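4.2 Collecting the demonstrations

We come now to the part of the work that took up most of our time and, we must admit, most of our affection. The task we settled on for this study was wiping a whiteboard. It is a chore that anyone who has stood in front of a class can do without thinking, and this made it attractive to us, as people find it surprisingly hard to put into words what they do with their hands when they clean a board. They press a little harder where the ink is thick, they go back over a corner, they turn the eraser slightly to get along the rail. We wanted a robot to pick up some of these small habits from being shown them, and we wanted to know whether it matters how the showing is done.

Two ways of showing were compared. In the first, which we call hand guiding, the teacher takes hold of the arm just above the wrist and leads it through the task, with the motors doing no more than holding up the arm's own weight. In the second, remote control, the teacher sits at a desk on the other side of the room and moves a small handheld controller, and the arm copies the movement at the same scale. The controller has one trigger, which opens and closes the fingers, and one button, which pauses the copying so that the teacher can put their own hand back in a comfortable place. Both ways were tried out at length in the Cerkside workshop before any of our teachers arrived, and the settings were then left alone for the whole of the study.

We asked 14 people to act as teachers. Most of them worked in the same building and had never touched a robot before, and we are grateful to them for their patience. Each came for two sessions, one for each way of showing, and half of the group began with hand guiding. Irena Pawlak looked after all of the sessions herself and read the same short set of instructions aloud each time, so that no teacher had more help than another. The instructions said only that the eraser should be picked up, that the mark should be wiped from the board, and that the eraser should be left lying on the board at the end. Nothing was said about speed, direction or pressure.

The board was laid flat on the table for every session. We had first planned to stand it upright, as one would find it in a classroom, and spent a good part of June trying to make this work. The trouble was that hand guiding an arm at shoulder height is tiring, and our early helpers began to hurry after only a few attempts. Laying the board down made things easier for everybody and kept the two ways of showing on an even footing. A single mark was drawn on it in black marker before each attempt, always by hand and never quite the same twice, as we wished the robot to see a fair spread of shapes and places.

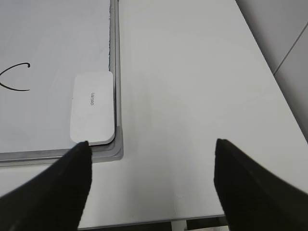
The hardest moment in the whole task, for people and later for the robot as well, was the first grasp. When the eraser lies up against a rail of the board's frame, there is very little space for a finger on that side, and the teacher has to decide how to get round this. Under hand guiding, nearly all of our teachers came down over the eraser at a slant and let the fingers feel their way in. Under remote control they could not feel the rail at all, and many of them took to nudging the eraser away from the corner first, with the side of one finger, before closing on it. We had not suggested this to anyone, and we were rather delighted to see it come up again and again.

It does, however, raise a question about what ought to count as a good demonstration. A nudge makes the attempt longer, and by a strict reading of our instructions it is no part of the task. Nikola Malinowski, who went through all the recordings, argued for keeping such attempts in, and the rest of us came round to his view. A robot that has been shown only clean grasps has nothing to fall back on when the eraser is somewhere awkward. We therefore threw out an attempt only if the eraser had left the table or if the arm had stopped itself for safety.

By this rule we kept 190 demonstrations, 99 of them from hand guiding and the remainder from remote control. Each one holds the joint angles of the arm, the opening of the fingers and the view from a small camera at the wrist. We chose the wrist view over a fixed one for a simple reason: under hand guiding the teacher leans over the table, and a camera on a stand sees a great deal of shoulder and not much eraser. The teacher's hands sit above the wrist camera and so stay largely out of its way, which means the pictures from the two ways of showing look much alike. This turned out to be helpful in training, as the method described in Section 4.3 could be given both kinds together without first being told which was which.

Finally, a word on comfort. After each session we had a short chat with the teacher about how it had gone. Several told us that hand guiding felt more natural but that they worried about breaking something, whereas remote control felt odd for the first few minutes and then became rather absorbing. Their remarks are taken up again in Section 6, together with the times taken for each attempt.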